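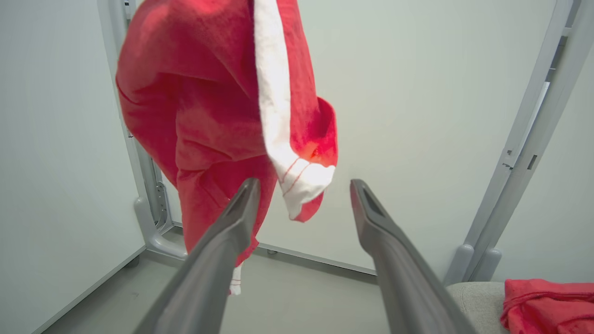

To: cloth-handling list
From: Poul Ladefoged
Subject: Re: Corner-first grasping and the Karkar results

Dear Elli, dear colleagues,

Thank you for the careful questions, which I answer in order below. I have left your message in place where it helps the reader and removed the remainder.

On 4 June, Elli Rissanen wrote:
> We have read the note on the Karkar method with interest.
> Our group at Bivel works on the same problem, picking up a
> towel in an unknown state and finding a corner to hold, and
> we would like to compare results fairly. Three points were
> not clear to us.
>
> First, does the method look for the corner while the towel
> is still lying down, or only once it has been lifted?

Only once it has been lifted. The earlier method, Dudham, searched for a corner on the heap itself. Its weakness was that a fold in the middle of the towel can look very much like a corner when seen from above. Karkar takes hold of the cloth at any convenient point, raises it, and then searches the hanging part with the wrist camera. Gravity does a good deal of the sorting. The true corners tend to hang lower, and the edges leading to them are longer and easier to follow.

> Second, how much does the result depend on the border? We
> notice that your towels have a white stripe with stitching.
> Ours are plain, and we suspect the stripe is doing part of
> the work.

This is a fair concern and one we share. The stripe helps when it is in view, as the stitched lines give the direction of the edge even where the cloth curls over. It can also mislead. When the border folds back on itself, the fold makes a neat white point which the detector is inclined to accept as a corner, although the real one is hanging elsewhere. Most of the wrong grasps in our review were of this kind. We have trained a second version with the stripe painted out of the training pictures, and it made fewer such errors but was slower to settle on a grasp. We do not yet have enough runs to say which of the two should be preferred. Results on plain towels will follow separately.

> Third, what is counted as a success? In our own work we
> require that the second grasp be held while the first is
> released.

We use the same rule, with one addition. The corner must remain in the gripper for six seconds after the first grasp is let go. A grasp that takes the edge within 2 cm of the corner is accepted, and anything further along is recorded as an edge grasp and counted as a failure. The note should have stated this plainly, and the next version will.

Two further remarks may be of use to groups wishing to repeat the work.

The search is limited to 12 views per lift. If no corner has been accepted by then, the towel is lowered and taken up again at another point. We tried higher limits, but a towel that had given nothing by the twelfth view seldom gave anything later. Lifting again was the better use of the time.

The position of the fingers also matters more than we had expected. With the camera at the wrist, the fingers themselves hide part of the lower cloth during the final approach - precisely when the view is needed most. The Zoubi planner therefore fixes the path from the last clear view and does not correct it afterwards. If the towel is still swinging, the grasp will miss. We now wait until two views in succession agree before moving in, and we would advise others to do the same.

Elli, I would welcome a direct comparison on your plain towels. If Bivel can send us a small set, we will run both versions on them under the rule given above, and report the failures to this list as well as the successes. Please let me know the fabric weight and the washing treatment beforehand, as stiffness affects the hanging shape considerably.

With kind regards,
Poul Ladefoged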